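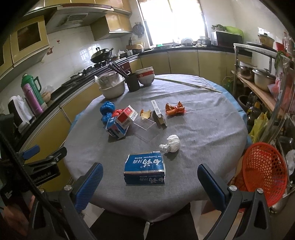 A viewer wrote to us last season that she had voted every evening for one week and only later saw the word "Pending" beside all of her votes. She asked if a pending vote is counted. It is not counted, and for this reason please read this section before the first live show.

Section 4. Setting up your account for voting in Skallberg House

Before you start

You need the Tretlow app, version 36 or later, on a phone or a tablet. The television version of Tretlow can show the live stream, but it can not send votes. You must be 16 or older to vote. One account can be used on two devices, but the votes are shared between them.

4.1 Connecting your account

1. Open Tretlow and sign in with your e-mail address.
2. Press the menu button in the upper corner and choose Shows.
3. Choose Skallberg House from the list. If you do not see it, change your region to the correct country and open the list again.
4. Press Join Voting. The app asks for a phone number.
5. Type the number with the country code, but without the first zero.
6. Wait for the text message. It comes from the sender 151.
7. Type the code from the message and press Confirm.

When the connection is ready, the word Pending changes to Active. This can take a few minutes on the evening of a live show — please do it earlier in the day if you can.

Note: Customers of Derkow Mobile must first allow messages from short numbers. The setting is in the Derkow customer page, under Services. After you change it, ask for a new code.

Caution: Do not press Send Again many times. Each new code cancels the one before, and after several attempts the number is locked until midnight.

4.2 Giving your votes

You receive 100 votes for each week. You may give all of them to one housemate or divide them.

1. Open the show page and press Vote.
2. Choose a housemate. The picture becomes brighter.
3. Move the slider to the number of votes you want to give.
4. Press Give. A summary is shown.
5. Read the summary and press Confirm.

Votes which are confirmed can not be taken back, also not by our support team. Votes which you did not use disappear when the voting closes, and they are not moved to the next week.

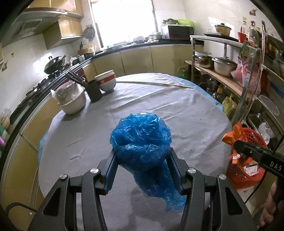
But what happens if my housemate leaves the house in the middle of the week, another viewer asked, do I lose everything I gave? In this case the votes for that housemate come back to your account, and you can use them again until the closing time. The return is automatic. You will see a line with the word Returned in your voting history.

4.3 Closing time and reminders

The voting closes at 9:30 p.m., during the live show. The clock in the app is the one that counts, and it may be different from the clock on your television if you watch the Türkmen cable signal, where the picture arrives with a delay.

To receive a reminder:

1. Open Settings, then Notifications.
2. Turn on Voting Reminders.
3. Choose one hour or ten minutes before closing.

Note: If the phone is in silent mode, the reminder is shown on the screen but makes no sound.

4.4 If something does not work

The Vote button is gray. The voting is closed, or your account is still Pending. Repeat the steps in 4.1 from number 4.

The summary shows the wrong housemate. Press Back, not Confirm, and choose again.

The app says "No votes left" but you did not vote. Look in the voting history — perhaps another person in your home uses the same account. Change the password if you do not recognize the votes, and write to support from the Help page.

Parental controls and spoiler settings are explained in Section 5.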